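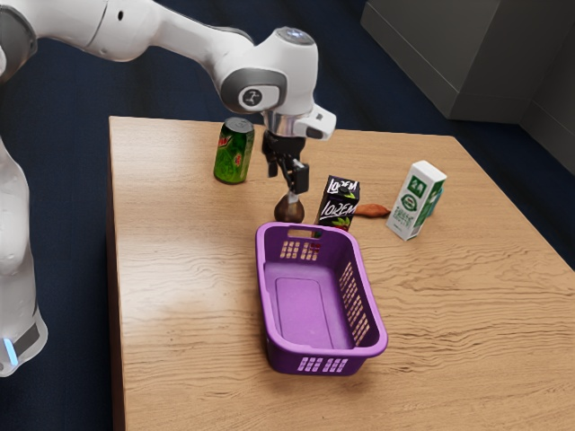

Groceries and a purple basket on a light wooden table.

GARKBRIDGE -- Besstead, the regional grocery chain that has spent most of its life asking shoppers whether they found everything okay, is finally going to do something about the answer.

Starting in March, all 10 Besstead stores will put shelves back in the same order, and leave them there. The company is calling the plan Same Aisle. It follows a survey in which 169 shoppers were asked what they would change about their local store. Cheaper butter came first. A close second was a request, worded in several colorful ways, to stop moving the rice.

"We moved the rice 4 times in one year," the company said in a statement. "Each time there was a presentation, and the presentation was very good. We would like the rice to be with the beans now."

Under the new plan, aisle maps will hang at the front door and on the end of every row, in type large enough to read without glasses. Seasonal goods get one fixed spot near the registers, so Halloween candy will no longer push out the cat food in August. Any change to a shelf must be posted in the store a month ahead.

The Nonbridge store goes first, with Garkbridge to follow in April. Both will stay open during the work, though customers may find the pasta hard to locate for one last time.

Besstead is also trimming its store-brand line to 160 items. The six kinds of plain cracker will become two. Rønning, the bakery that supplies the chain's rye bread, is not affected and has asked us to say so.

Store hours remain 7 a.m. to 10 p.m.

About Besstead
Besstead sells groceries from its stores in and near Garkbridge. The milk is at the back.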